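2024-08-17, pushing blocks, continued

Picked up from the July runs. Jallier wants 400 episodes before anyone trains again, and I still don't see where that number came from. The July model had plenty of data and spent most of its time nudging whatever was closest to the arm, whatever the instruction said.

Changes today: instructions are now written after the episode, by someone who only sees the clip. Writing them beforehand gave us operators who quit halfway and a label that claimed success. I went through 50 of the old ones last night and threw out more than I'd like to put down in a shared notebook.

Start layouts are the other headache. Left to ourselves we all bunch the blocks up near the front of the board and leave one or two strays, so "separate the star from the cube" gets plenty of coverage and long pushes across open wood get very little. The stars and the heart also turn when you catch them on a point or a lobe, and I doubt the labels say anything useful about that.

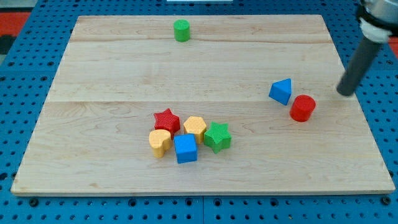
Nabil Haddad thinks I'm worrying about the wrong thing. His view is that clumps are where the policy learns contact, that a lone cylinder teaches it next to nothing, and that he'd happily take 80 messy episodes over twice as many tidy ones. He also wants the failed pushes kept, with honest labels.

Fine on the failures. On the clumps I'm not convinced – the Pravalton set was nearly all clumps and we never got a clean single push out of it. Agreed to split the next batch: 40 from random layouts, 40 arranged by hand, same operator for both, same speed cap. If the two come out alike I'll drop it.

To do: reset the tip offset before the random half. Ask Fouad whether the Chidiac script still drops the last second of each clip. Held-out layouts go in their own folder, and please don't train on them this time.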